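Ticket: sticky / dusty marks on black leather after storage
Product: Emska leather balm, 50 ml tin
Status: open, waiting on customer
Category: care & cleaning

Opened, 8:10 am
Bought the balm from Tresen in November, used it on a black leather piece, folded it, put it in the closet. Took it out this morning and there's a pale bloom on it. Wipes off with a dry cloth, comes back in an hour or so. Lining seems fine. Do I need to strip it and start over? Need it for a trip so quick answer pls.

Reply from support, 9:32 am
Hi, thanks for writing. Could be extra wax, could be mildew. Does it smell musty? How much did you put on and how long did it sit before folding? Please also lay it out somewhere flat and check along the seams.

Customer, 9:50 am
No smell. Used maybe a third of the tin, so too much probaly. Folded it the same night. Got it on the bed now on the kids fleece blanket, still folded. Smudges are mostly on the right side.

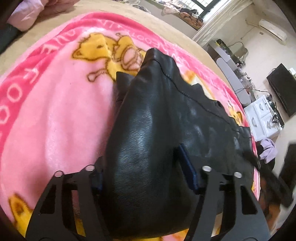

Tried so far:
- dry cotton cloth, comes back
- damp cloth, made it streaky, stopped
- hairdryer on low, 6 minutes, looked better then dull again
- Jillura saddle soap, have it but NOT opened yet, scared of the color lifting

Also the blanket sheds. Is pink fuzz going to stick in the wax?

Reply from support, 11:15 am
Yes, move it off the fleece, a clean cotton sheet is better. Hold off on the soap. Unfold it, hang on a wide hanger overnight, then buff with a horsehair brush, short strokes, along the seam last. No more balm for now. If it's still blooming tomorrow write back here and we'll sort a refund thru Tresen.

Customer, 11:21 am
ok hanging it now. will udpate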